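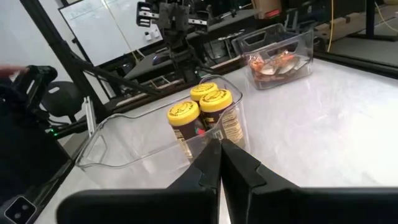

Pantry sorting, clear bin method. Thread, because two people asked what I do with jars and snack packs on open shelves.

1/ Rule one: a bin holds one category. Jars go with jars. Wrapped snacks get a separate bin. Mixed bins fail within a week at my house. The light items get pushed under the heavy ones and the wrappers split.

2/ I sort on a table and carry the bins to the shelf afterward. White tabletop, plenty of light. Sorting at the shelf means working at arm's length with poor visibility into the back corners.

3/ Bins are clear plastic, rounded corners, handle cutout in the rim. The cutout matters more than the lid, and I don't use lids. On the shelf the cutout faces out so the bin pulls like a drawer.

4/ Mine are the Levow medium. I tried the Bradel first. Same footprint, but the walls bowed under jars and the bin dragged on the shelf above when I lifted it.

5/ Three jars with yellow lids, dark contents side down in the same corner of the bin. Correction, since I typed that badly: jars upright, bodies dark brown, lids up. They stay in the one corner and the rest of the bin is open for the next shopping trip.

6/ Loading from a far corner forward keeps the older stock at the back, which is wrong for rotation. I fix it by turning the bin end for end when it goes on the shelf. Old jars then sit nearest the handle.

7/ Lid color is a usable label. From standing height I see lids first and paper labels second. If two products share a lid color I put a strip of masking tape on one of them and write the name on it.

8/ Snack packs: orange, red and silver wrappers, piled in. I don't file them upright. I tested filing for a month and the row fell over every time a pack came out.

9/ Weight check. My shelf is a Savolainen wire unit and I keep each bin under 5 kg. Jars reach that limit long before the bin looks full. Snacks never reach it.

10/ Shelf depth is 40 cm. Measure from the back wall to the inside of the front lip. I used the outside edge the first time and had to return a set of bins to the store in Clorncombe.

11/ Cleaning: warm water, dish soap, soft cloth. No scouring pads. Scratched plastic goes cloudy and then the bin might as well be opaque. Dry the corners by hand or they spot.

12/ Someone asked about date tracking. I write the month on the lid with a grease pencil when I open a jar. It wipes off with a dry towel. Unopened jars get nothing, the printed date is enough.

13/ Someone else asked about decanting snacks into canisters. No. The wrapper is the moisture barrier. Take the packs out of the outer carton, recycle the carton, put the packs in the bin.

14/ Time: the full pantry took me one evening from 6 p.m. Upkeep is a few minutes after each grocery run. Next up is the baking shelf, where flour bags are the problem. They leak at the folded seam and I haven't settled on a container.

Last updated: January

Contact | © Shelf Depth Notes | Back to top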